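Chapter 4
Small Things on Shared Tables

In this chapter
4.1 What a surface collects
4.2 The trouble with "a place for everything"
4.3 Cases, cloths and other keepers
4.4 Reading a table
Review terms

Most books on household and workplace order begin with the cupboard. They assume that clutter is a storage problem, and that a person with enough shelves, bins and labels will be a tidy person. This chapter begins with the table, and it begins with some doubt about that assumption. People who buy storage tend to fill it. What is left on the table afterward is usually the same kind of thing that was there before: pens, glasses, cloths, a cup that has turned into a container.

4.1 What a surface collects

A shared table is any flat surface used by more than one person for more than one purpose. The kitchen table is the usual case, but a workbench, a front desk or a study table fits the definition just as well. Such surfaces have a front and a back, even when the furniture maker didn't plan one. The back, against the wall, gathers things that stand still. The front gathers things in use, or things that were in use and got left there.

Old manuals treat the back row as a success. The pen cup is full, the small items are lined up, and the eye is satisfied. We would ask a duller question: when did anyone last need what is in the row? Glasses laid on top of sunglasses may look put away, but the bottom pair has to be dug out, and lenses rubbing against frames get scratched. A line of colored blocks is easy to keep straight if no child ever plays with it. Neatness in the back row can be a sign of good habits. It can also be a sign that the things in it are dead stock. 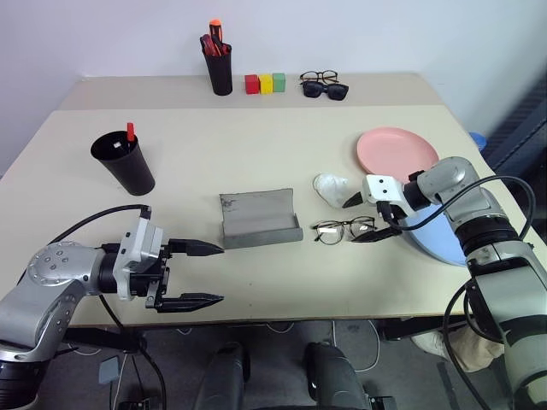
The front half of a table is harder to judge. An open case may mean that somebody is about to put a pair of glasses into it, or that somebody took a pair out and walked off. The same goes for a cloth. Students are often told to "clear as you go," and the advice is fine as far as it goes, but it says nothing about who should clear what when the table belongs to everyone. In the Ullholm household survey, which we will return to in Chapter 5, 80 homes were asked to name the person in charge of the main table. The most common reply was a name the other members of the home did not agree with.

4.2 The trouble with "a place for everything"

The saying is so familiar that few writers stop to test it. Taken word for word, it requires a place for every object, known to every user, and close enough to be worth the walk. Each of those conditions fails often.

Take the cup. A black cup meant for pens holds pens, and most people will return a pen to it. Put a second cup of the same color at the other end of the table and the rule gets weaker, because now there are two places for a marker and no reason to prefer one. Things that are not pens start to drop in. The Ekel guide to desk order recommends a cup for each type of tool. We have not seen this work for longer than a few weeks outside the guide's own pages.

Plates raise a different problem. A plate on a work table may be there for food, or as a tray for loose parts, or because it was carried in and forgotten. Its place is in the kitchen according to one user and on the table according to another. Both are right about their own habits. Before deciding that a plate is out of place, find out what people use it for – a step that most tidying systems skip.

4.3 Cases, cloths and other keepers

We use the word keeper for any object whose main job is to hold or care for another object. A glasses case is a keeper. So is a wiping cloth, in a looser sense. Keepers are sold on the promise that they cut down on clutter, yet each one is also one more thing to store. A person with 5 pairs of glasses and 5 cases owns ten objects, and the cases take up more room.
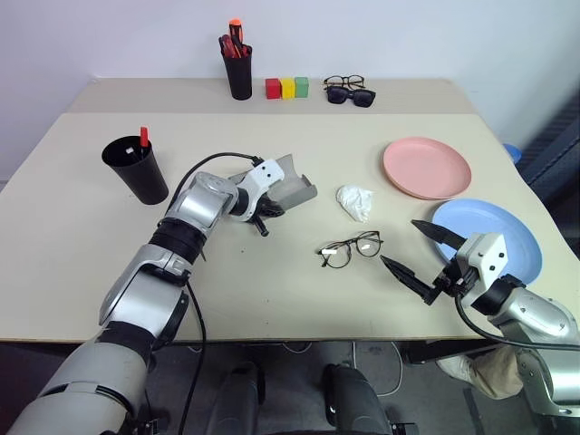
None of this means that cases are useless. A hard case protects lenses in a bag, and few people would argue with that. On a table at home the argument is thinner. Derkach, a maker of cases, suggests returning glasses to the case after every wearing. Readers who put theirs on and take them off many times a day can work out for themselves how likely that is. A shallow tray near the chair does less for the lenses and gets used more.

Cloths deserve a short warning. Paper tissues and wiping cloths end up crumpled on the table in much the same way, and they are easy to mix up when tidying in a hurry. One goes in the trash and the other in the wash. Unfold it before you decide.

4.4 Reading a table

The exercise for this chapter takes 24 hours and very little effort. Choose a shared table. On a Statemier chart, or any sheet of lined paper, write down what is on it and where. Do not tidy first. Come back the next day at the same hour and mark what has moved.

Leave the reasons blank until you have asked the people who use the table. Guesses made from the chart alone are often wrong, ours included.

Review terms: shared table, back row, dead stock, keeper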